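Staveck Two-Arm Station – User Guide
Section 6: Recording a dish rack task by remote control

6.1 Before you start

This section covers recording demonstrations with the leader handles. If you want to move the arms by hand instead, go to Section 7. The two modes can't be mixed within one session.

You should have finished the arm set-up in Section 4 and the camera check in Section 5. The station must be switched on for at least ten minutes before you record, so the joints are at working temperature.

You will need:
Dish rack, two-tier
Bowls and plates from the Bhatt tableware set
Leader handles, left and right
Foot pedal
A computer running Prarnent 3 or later, with 80 GB of free disk space

CAUTION: Keep your hands and sleeves out of the enclosure whenever the arms are live. If you need to reach in, press the pause button on the left handle and wait for the tone.

6.2 Laying out the workspace

1. Stand the rack against or near the back wall, with its long wire rows within reach of both arms. Check that all four feet sit flat.
2. Place any dishes that start in the rack. They go on edge between the pins.
3. Put the remaining dishes on the floor of the enclosure. Leave enough space between them for an open gripper finger to pass.
4. Check that no cable on either arm is caught under the mounting rail or around an elbow joint.
5. In Prarnent, choose Layout, then Save Start. 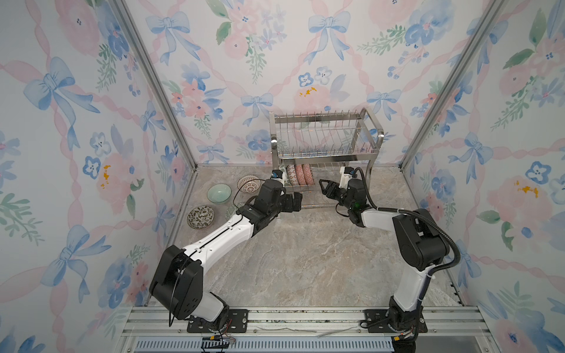
Figure 6-1. Both arms at the rack, with plates in the lower tier and bowls on the floor to the left.

Change the layout a little for each recording. Swap the order of the bowls, turn the patterned ones, shift the rack a few centimetres. If every recording begins from the same layout, the trained policy will do poorly as soon as something moves.

NOTE: Wall panels may be any colour or pattern. Do not change panels partway through a session. Start a new session instead, and enter the panel code under Notes.

6.3 Matching the handles to the arms

1. Sit facing the open side of the enclosure. The left handle drives the left arm.
2. Hold both handles at the rest position marked on the stand.
3. Press the foot pedal once. The arms move slowly to match the handles. This takes up to eight seconds.
4. Squeeze each trigger fully, then let go. The gripper should close and open with no lag you can notice.
5. If an arm jumps or stops short, release both handles, press the pedal twice and go back to step 2.

The default speed limit is 70 per cent. New operators should leave it there. You can raise it under Motion once you have a full session behind you, but bowls chip easily at higher speeds – the bottom wires of the rack don't give at all.

6.4 Checking the wrist views

The overhead view is good for planning a reach and poor for judging depth. Use the wrist views for the last few centimetres of any grasp or placement.

1. Open the Views tab and turn on both wrist views.
2. Bring one gripper up to the rack and stop short of the nearest dish.
3. Confirm that you can see a fingertip and the rim of the dish together.
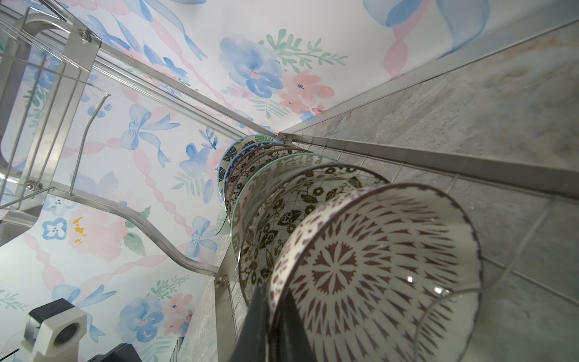

4. Roll the wrist slowly through its range. The view will tilt steeply. Operators get used to this, usually within an hour, but take a break if it makes you feel unwell.
5. Do the same with the other arm.

If the rims overlap so closely that you can't tell one bowl from the next, come in from a different angle. Do not guess. A grasp that catches two rims will have to be thrown out at review.

6.5 Working with both arms near the rack

Both arms can reach the whole rack, so they can also reach each other. Prarnent slows the arms when the wrists come close together, but it doesn't know where the rack handles are. Those are up to you.

1. Decide which arm will touch the dish.
2. Park the other arm low and to its own side, or hold it back where its wrist view is useful.
3. Move in with the working arm, keeping the wrist clear of the curved handle.

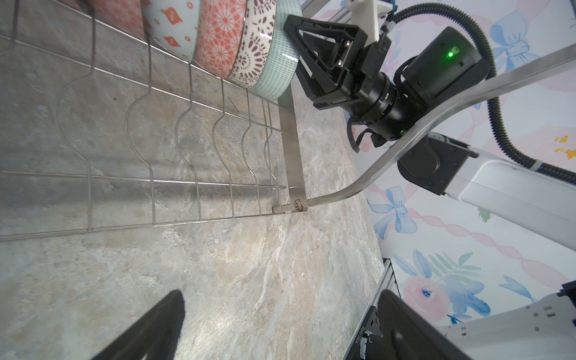

4. Touch the dish lightly before closing. Let the fingers settle, then squeeze.
5. Back out along the same path you used to come in.

CAUTION: If a finger goes through the rack wires, stop. Open the gripper, wait two seconds, then pull straight back. Twisting will bend the wires and may trip the wrist joint.

6.6 Recording

1. Press the pedal and hold until you hear the double tone. Recording has started.
2. Pick up a bowl by the rim, one finger inside and one outside.
3. Lift it clear of its neighbours and bring it upright on edge. 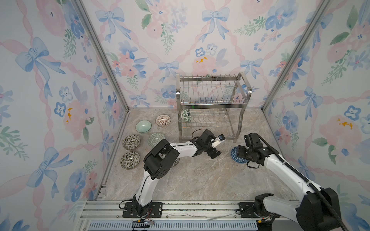
4. Line it up with an open slot and lower it until the wires take the weight. Open the gripper before you move away.
5. Carry on with the next bowl. Take them in any order.
6. When the task is done, return both arms to rest and press the pedal once.

Most recordings run to roughly 74 seconds. There is no penalty for a slow one. Long pauses are a problem, though, so if you need to think, end the recording and start again.

Small slips are fine to keep. If a bowl tips in the slot and you straighten it, mark the recording as Corrected. If a bowl falls or breaks, mark it as Failed and clear the floor before you go on.

6.7 Saving and review

Recordings are saved to the Skoria folder on the local disk and are not uploaded until you press Send. Play each one back at double speed and check that all views are present. A view with dropped frames shows a red bar under the timeline.

A single session can hold up to 700 recordings. Past that, Prarnent will ask you to open a new one. For gripper wear limits and finger replacement, see Section 9.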